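Ondthorpe Community Hall
Annual Inspection Checklist: Public Events and Shared Kitchen
Date of inspection: 2023-05-31
Inspected by: Vikas Agarwal, for the Ondthorpe Hall Association
Event covered: Women of Ondthorpe Recognition Supper

Each item is marked Satisfactory, Needs Attention or Not Applicable. Items marked Needs Attention must be corrected before the hall is opened to the public for the supper. Comments form part of the record.

1. Entrances and exits

1.1 Main doors open fully and stay open when latched back.
Satisfactory.

1.2 Side exit to McAlister Street is clear on both sides.
Needs Attention. Folding chairs were stacked inside the door on arrival. They were moved during the inspection, but the hall has no fixed storage place for them and the same comment was made last December. The Association is asked to name a storage place in writing.

1.3 Exit signs are lit.
Satisfactory. The sign over the side exit is dimmer than the others and should be looked at when the lamps are next changed.

1.4 Ramp and handrail are sound.
Satisfactory. The lower bracket was tightened by Storkent after the winter review. No movement was felt.

2. Main room

2.1 Posted occupancy limit is visible.
Needs Attention. The notice is behind the coat rack. The speakers' portion of the evening is expected to draw more people than the supper itself, and door staff must be able to refer to the limit without leaving their post.

2.2 Floor is level and free of trip hazards.
Satisfactory, with one exception. The cable for the lectern microphone crosses the center aisle. A cable cover is required whenever the public is seated.

2.3 Aisle width is kept between table rows.
Satisfactory as set out on the seating plan. The plan provides 33 inches at the narrowest point. Organizers have asked to add a table for the school essay winners and their families. This may be done only along the north wall, and the revised plan must be sent to the inspector.

2.4 Display panels are stable.
Needs Attention. The panels for the portrait exhibit, which honors local women in nursing, farming, teaching and public office, stand on narrow feet. Two of them rocked when touched lightly. Weighted feet are available from Grinico, which supplied the panels, and should be fitted before the portraits are hung.

3. Kitchen and serving area

3.1 Glassware is stored so that it can be reached without stretching.
Satisfactory. Stemmed glasses are to be kept at counter height. Any glass with a chip at the rim or foot is to be taken out of use at once.

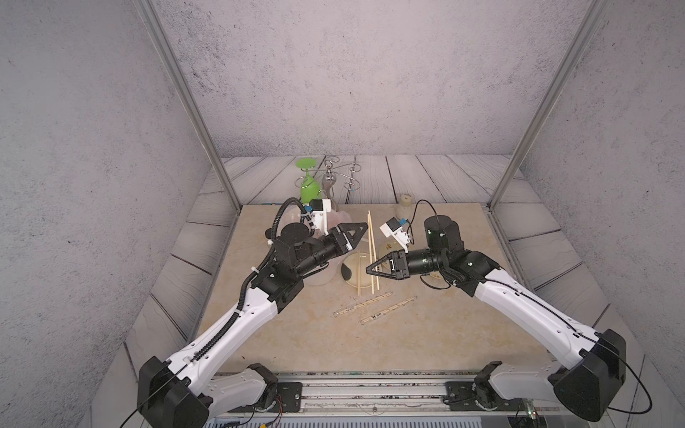 The rule applies equally to glasses brought from home by members. In past years these were not checked before use, and the Association has agreed that one person will be responsible for looking over all glassware before the doors open.

3.2 Hand-washing sink has soap and paper towels.
Satisfactory.

3.3 Fire blanket and extinguisher are in place and in date.
Satisfactory. The blanket is in its wall case beside the range. The extinguisher tag is current.

3.4 Electrical load is within limits.
Needs Attention. The counter outlets share one circuit, which is marked for no more than 2000 watts. The tea urn is rated at 700 watts and may be used there together with one warming tray. The second warming tray must be connected to the outlet by the pantry - a label should be placed above the counter to say so.

3.5 Food allergy notices are available for the serving table.
Not Applicable at time of inspection. The menu has not been settled. Notices are to be written by the person who prepares each dish and handed in with it.

3.6 Plates and utensils are clean, dry and covered until service.
Satisfactory. Storage bins are to have lids when kept overnight. Utensils that touch the counter or floor during setup are to be washed again before use.

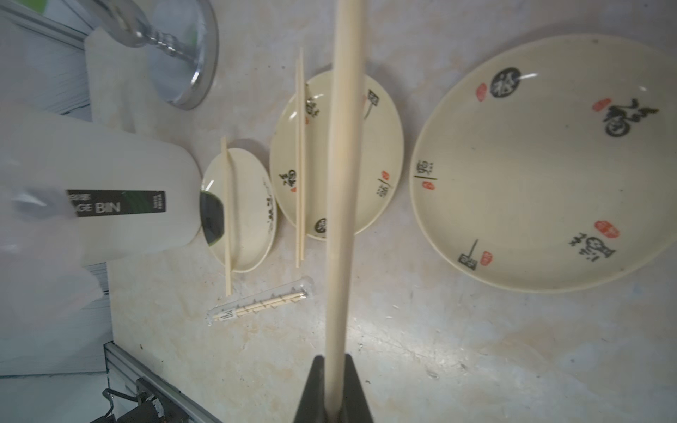
3.7 Knives are stored separately.
Satisfactory. The knife drawer has a working catch.

4. Visitor care

4.1 First aid kit is complete.
Needs Attention. Burn dressings are missing. All other contents match the printed list inside the lid.

4.2 Accessible restroom alarm works.
Satisfactory. The cord was tested and the alarm was heard in the main room. The cord had been tied up out of reach and has been let down. It must hang freely at all times.

4.3 Quiet room is available for nursing mothers and for visitors who need rest.
Satisfactory. The small meeting room will be used. A chair with arms, a lamp and a sign for the door are still to be provided. Coats and boxes are not to be left in this room on the night of the supper.

4.4 Outdoor lighting covers the path to the parking area.
Needs Attention. The lamp nearest the gate did not come on. Several guests at the last supper said that they were uneasy walking to their cars, and the inspector regards this item as one of the more serious in the report. If the lamp cannot be repaired in time, staff with flashlights should be posted on the path until the last guest has left.

5. Follow-up

5.1 Corrections to items 1.2, 2.1, 2.4, 3.4, 4.1 and 4.4 are to be reported to the inspector in writing within 19 days.

5.2 Item 2.2 does not require a second visit. A written note that the cable cover has been obtained will be accepted.

5.3 A copy of this checklist is to be kept in the hall office and shown on request to any group that hires the building.

Signed: Vikas Agarwal
Received for the Association: signature on file copy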